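Nondex is a two-arm tabletop robot cell designed to be built in a home or a shared workshop. It was developed at the Gallegos workshop in Oltumura, and its plans are distributed without charge to members of other workshops. The name refers both to the cell and to the control program, Ada, that is supplied with it.

Design

The cell consists of a white-walled enclosure, a pale tabletop and two arms, one mounted at each side near the front edge. Each arm carries a black two-finger gripper. Cabling is run along the outside of the arms, which allows a damaged lead to be changed without taking the joints apart. The published parts list has 225 entries, and the assembly guide divides the work into 7 stages. Wiring is covered in the last 2.
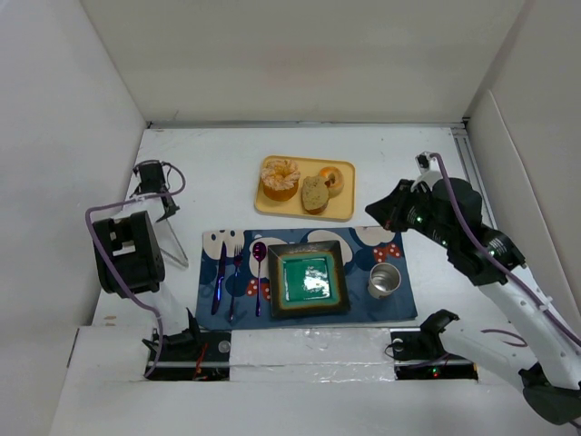
A Nondex cell with a table setting on a cloud-print placemat and baked goods on a yellow tray.

Operation

Ada stores each arm's motion as a series of joint positions, recorded while the builder moves the arm by hand. Recorded motions may be joined, slowed or reversed. Table setting is the usual first task for a new cell, as cutlery, plates and cups call for different grips. Shiny surfaces are a known source of error in the object-finding module, and the guide recommends even lighting inside the enclosure.

Construction

The base mounts are fixed before the walls are raised. Alignment of the two arms is checked with a printed sheet laid on the tabletop, and the check is repeated after any mount is loosened. The workshop's build log lists 574 hours for the first cell, including redesign of the mounts. Later builds reuse the same drawings.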